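When the gripper would not let go

The fault at Humbridge began in May, in a job that looks too simple to go wrong. Two arms mounted on one rail pick up plastic bottles and drop them into a lined trash can. The cell engineer, who asked not to be named, had left them on a long run of 1,000 picks.

"It stopped on the log, and the log said everything was fine," she said. "The left arm was over the can and the software thought the gripper was open. The fingers were still shut."

The controller, a Nanuser unit, took the open command as proof that the fingers had opened. It then sent the arm back for the next bottle with the last one still in its grip. 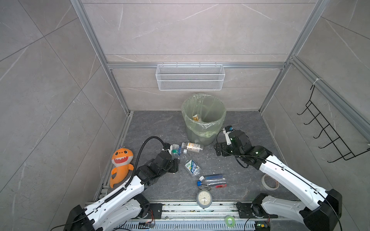 Two arms, one can

The bigger worry was the second arm. Both arms share the space over the can, and each one waits for the other to report that it has let go and moved off.

"If one of them reports a release that never happened, the other one is working from bad information," the engineer said. "We had 2 contacts that week. Wrist to wrist, low speed. No one was inside, but I don't like saying that as if it makes it okay."

She shut the cell down for 7 days. Egger, the firm that services the arms, found a worn connector in the gripper cable. At certain wrist angles the position signal dropped out, and the controller filled the gap with the last command it had sent.

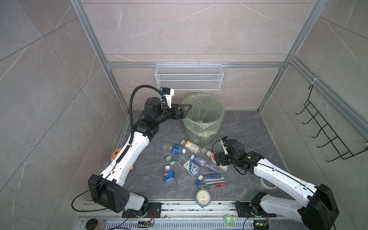
The repair itself was quick, and the engineer spent far more time on the rules for release. A gripper now has to report its measured finger position before the other arm may move in, and a missing signal counts as a stop. The can was the place to test this, she said, with the left gripper held over the edge of the green bag and the right one down among the bottles. "That's the pair of positions I care about. If the left one goes quiet there, I want the right one to stay put."

Lutell, which wrote the scheduling software, has been sent the logs. She is still waiting for its reply.

Until then the cell runs at reduced speed, and only while someone is at the stop button. "I can live with slow," she said.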